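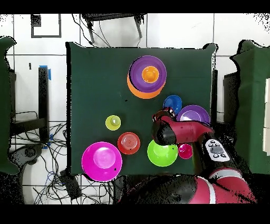
Bowls, cups and plates on a green tablecloth.

Jarungate

Jarungate is a type of sliding driveway gate opener, and also the name of the small company that made it. Used mostly on single homes and small apartment lots. Known for the low motor housing and for running on a chain instead of a rack. The company was bought by Kidico, a maker of door and gate hardware, and the name is now used only on replacement parts.

History

The opener was designed by Gerardo D'Amico, a welder who had been building steel gates under the name D'Amico Gate Works. Customers kept asking for a motor to go with the gate. D'Amico bought them from outside suppliers at first, then started building his own in the back of the shop. The first units had no cover and were bolted straight to the concrete pad.

Jarungate was set up as a separate business once orders came in from other installers. It had 11 employees at its largest. Sales were mostly through local gate contractors, never through stores. Kidico took over the product line and the parts stock in October of the following year and moved assembly to its own plant. D'Amico stayed on for a short time as an adviser, then went back to gate building.

Design

The motor sits in a steel box at the closed end of the track. A roller chain runs the full length of the gate, fixed to a bracket at each end, and passes over a drive sprocket and 2 idler wheels inside the box. Pulling on the chain moves the gate. Because the chain is loose compared to a rack, the gate does not have to be perfectly level, and this made the opener popular on older driveways with some slope or settling.

Travel is set by limit switches. Early models used a pair of metal tabs clamped to the chain, which could slip. Later ones have a threaded shaft with two nuts that turn along with the motor.

There is a manual release under a locked flap. Turn the key, pull the lever toward the street side, gate slides by hand. Power has to be off first.

Models

The line had 4 models. The base model, for light gates, had one fixed speed and no battery. The second added a slow stop. The third was a heavy duty version with a bigger sprocket, sold mainly for shared parking lots. The last was the Koda, which came with battery backup and a plug-in receiver so that remotes could be added without opening the control box. Only 236 of the heavy duty units were built before it was dropped, and parts for it are hard to find.

Safety and maintenance

Original units reversed on motor load only — no photo eyes, no edge sensors. Kidico later sold an add-on board with inputs for both. Openers without the board are normally replaced and not repaired, though plenty are still running.

Chain tension is the usual complaint. A sagging chain rubs on the pad and wears thru the bracket bolts. Other common faults are ants in the control box, a cracked receiver socket (Koda only) and water in the limit switch housing. The chain should be oiled lightly, grease picks up grit.

Name

Origin of the name is not clear. D'Amico is said to have made it up from the street the shop was on, but no street of that name apears on local maps. Some installers just call the opener "the Jar."

See also

Rack-driven gate openers
Swing gate operators
Photo eye

Last edited 26 May 2024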